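Orkosgate cup bench: the week it kept stopping

Posted Feb 14, 2020 by Mirko Galli

Okay, so this gallery was supposed to be all about our nice smooth cup-loading routine, and then the left arm started faulting out on us! The job is simple enough: paper cups go into the wire holder, both arms share the work, and we'd planned 200 cycles in one go. We got 24. Then came a protective stop, and another one after the restart, always with the left gripper down near the cups.

Amedeo blamed the force limit (he always does). Laurier went through the logs and found the left wrist reading a load with nothing in the fingers, which pointed at a bad zero after the last tool change. Re-zeroing bought us 3 clean cycles and then the same stop again, so now I'm leaning toward the cable pulling on the wrist when the elbow folds. We've dropped the speed way down and everybody keeps their hands off the table until it's sorted – I'm pretty strict about that one.

More when the Kurek people write back!

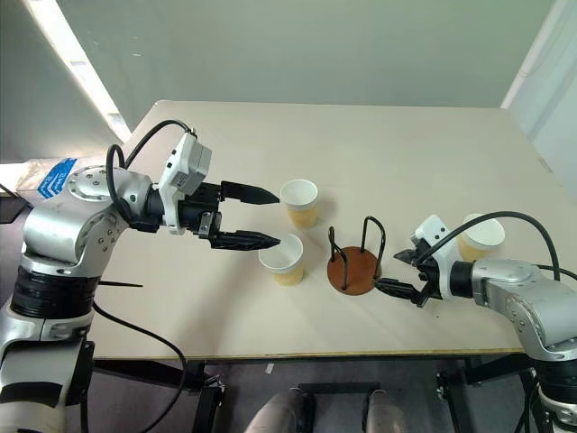
Both grippers open, cup holder still empty. Left arm at the cups, right arm over by the holder.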